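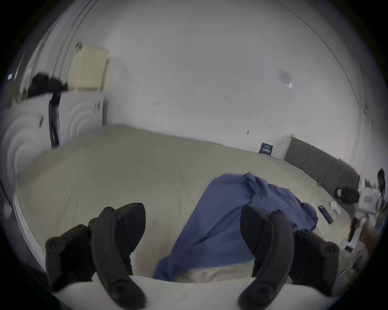
Apr 9, 2019. Bed tidying, second round. Question from the Arier people is still the same one — can a machine leave a bedroom fit to walk into, yes or no, and they don't want a paper about it. My answer before lunch was no, after lunch "parts of it." Cloth is the bad part. The blue one bunched up on the duvet is a good case: no edge you can trust, folds going every way, and the fingers want an edge. Phone lying right by it, so any sideways sweep to find a hem is out. We said no sweeping near hard objects and I'm sticking to that.

Split the chore up on the whiteboard, copying here before it gets wiped:

find cloth — ok
decide what it is (shirt? pillowcase?) — bad
pick up anywhere — ok mostly
pick up by a corner — bad
shake out — not tried
fold — ha
smooth duvet after — see below

Pick up anywhere: 154 tries in the log since December, all fabrics lumped together, which I regret. Should of tagged them by fabric from the start. Natnael Lemma says he can recover most of it from the file notes. Will believe it when I see it. Failures are mainly the tips closing on cloth AND duvet, then the whole bed cover comes up like a tent. Somebody watching would stop at once. The planner doesn't, it thinks it has a very heavy shirt.

Idea: cap the lift force low, let go if over. Natnael wants to look at the first bit of the lift instead and see if the surface around the cloth moves too. His is better, mine is quicker. Do mine Wednesday, his when there's time.

Corner pick is the real one. Without it no fold. The Lubis code finds corners fine on a dish towel spread flat on a bench, on a crumpled pile it calls any sharp fold a corner. Pale on pale will be worse, blue on cream is the easy version and we still can't do it. Write that down for the Iltport call so they dont get excited by the towel numbers.

Duvet smoothing. Two fingers are the wrong tool. Tips closed, dragged flat, takes the small wrinkles out and pushes the big ones to the far side. Need a paddle or a soft bar. Flellavport has a padded one in the catalog, lead time 6 weeks. Could tape foam on a ruler in the meantime, did that for the table wiping job and it held for 7 days.

Tissues and paper scraps: fine. Light, stiff enough, they crumple and stay crumpled. I would hand that chore to a machine today. Phones: can lift, shouldn't, until we have a rule for where they go. People care where the phone is more than they care about the bed.

Time. By hand I clear and straighten a bed in nearly 6 minutes if I'm being fussy. Not putting the machine figure here until we run start to finish with no help, otherwise it gets quoted.

To do
— force cap, low, log every release
— tag fabric from now on!!
— order padded bar (ask if Arier pays)
— darker cloth and a white one, same bed
— Natnael: recover old tags, one page max
— new battery for the left bench scale, it's reading light agian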